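4.2 Gripper comparison

Two controllers, Clisico and Flestero, were run on the same arms with the gripper hardware unchanged. Figure 3 shows the gripper tip just above a sheet of paper on the tabletop (a) and both arms over the work area (b).

(a)

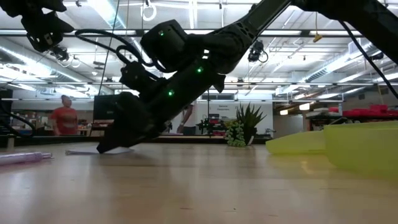 4.3 Two-arm layout

The arms face each other across the table. Each controller was given 200 trials - the command log was cleared between blocks. Objects in (b) include an open yellow box with scissors and crayons in its tray.

(b)

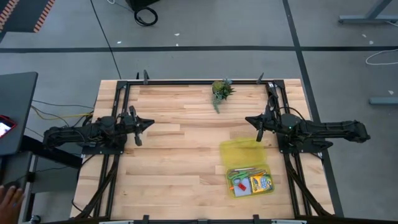

Why was the grip force limit kept the same for both controllers?
A separate limit for each would have mixed force effects with timing effects.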